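**Progress report to Sestmont: sorting bins and block sets, second period**

Prepared by Amber Whitlock, with notes from Jianhua Jia and Manuela Lo Presti

This report covers the work since the December update. It deals with the two-compartment bins, the block sets that go with them, and the storage changes we made over the winter. Spending is in the last section.

## Where we are

The first grant period paid for the bins and for the trial block sets. This period was meant for wear checks, repairs, and a decision on whether to order more of the same bin or move to a different one. The wear checks are finished. The repairs are partly finished. The decision is ready for your comment, and our recommendation is below.

Of the 13 bins bought under the grant, 4 have been pulled for repair. The others are in regular use. Gistusach, who made the bins, collected two of the four in the first month of this period and returned them with new floor bolts. We are still waiting on a date for the other two. Roland Bickerstaff has called them twice and has been told that the shop is short of sheet stock in the right gauge.

## Condition of the bins

Jianhua went over every bin with a flashlight and a straightedge and filled out a one-page sheet for each. The sheets are in the shared folder. The main findings concern the floors, the dividers, and the fasteners. The outside walls have held up well and we do not expect to spend anything on them.

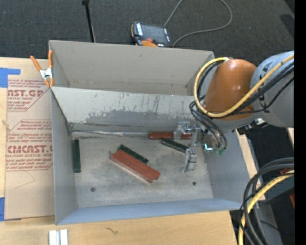

The dividers take more wear than any other part of the bin. We expected the floors to go first, and the original quote from Gistusach put the heavier coating there for that reason. In daily use the blocks end up against the sloped panel and get dragged along it. The panel is heavily scratched, with dark vertical streaks and a worn gray patch along the lower part. At the foot of it there is also a narrow strip of shiny silver. The floor of the same compartment is scuffed and mottled, but Jianhua rated it "fair" on the sheet, one grade better than the panel. One of the two dark spots in the floor has a rusty brown tint, and we have put that corner on the list to be cleaned and looked at again next period.

Scratches on the panel do not stop anyone from using a bin. The question is how long a panel lasts before it needs to be refinished, and what that costs compared with a bolt-on cover. Stüber has sent us two sample covers. One fits with a small gap along the bottom edge, and we would want that closed before placing an order, as smaller pieces could lodge in it. The other was cut to the wrong angle and has gone back.

Rust is a smaller issue. Manuela's notes from the last period mentioned damp in the back storage area, and we have since moved the spare bins off the concrete and onto pallets. She will check them again once the weather warms up.

## Block sets

The sets from Zadomico are red and dark green. We asked for two colors that people could tell apart quickly under the shop lights, and these work well enough in the daytime. In the late afternoon the dark green is hard to pick out against the shadowed side of a bin. Malcolm Mellor has asked for a lighter green in the next batch. Zadomico can supply one at the same price if we order before their spring run.

Edge wear on the blocks varies. The red ones seem to lose their finish sooner than the green. Zadomico thinks the two colors were coated in separate batches and has offered to replace the worst of them without charge. Manuela is setting those aside in a marked carton. Please note that the carton should not be counted as stock when your office does its inventory visit.

We bought 132 blocks in total. After taking out the ones going back to Zadomico and a few that were mislaid during the storage move, 99 are in service. That covers current use but leaves very little slack, and we would like to bring the number back up before summer.

## Storage and labeling

The bins now have painted numbers on the outside of the short wall. The paper labels used before came off whenever a bin was wiped down. Roland cut the stencils himself, so the only cost was paint. The block sets are kept on the shelf nearest the door, sorted by color, with a sign-out sheet clipped to the upright. Use of the sheet has been patchy. It gets filled in during the morning and is mostly skipped after 3 p.m.

## Spending

The repair line is underspent because two of the bins have not gone out yet. The materials line is slightly over. The overrun is the pallets, which were not in the original budget. We ask that it be covered from the repair line, and Malcolm can send the receipts.

## Recommendation and next steps

We recommend staying with the Gistusach bin and adding covers to the dividers once Stüber corrects the fit. Changing to a different bin would mean new shelving as well, and the wear we have found does not justify that.

Work planned for the next period:

- Get the remaining two bins repaired and returned
- Test a corrected Stüber cover on one bin for a full month
- Clean and recheck the rust spots on Jianhua's list
- Order the lighter green blocks, subject to your approval
- Move the sign-out sheet to the door

We need your answer on the block order and the transfer between budget lines by the end of March. Questions about the inspection sheets can go straight to Jianhua.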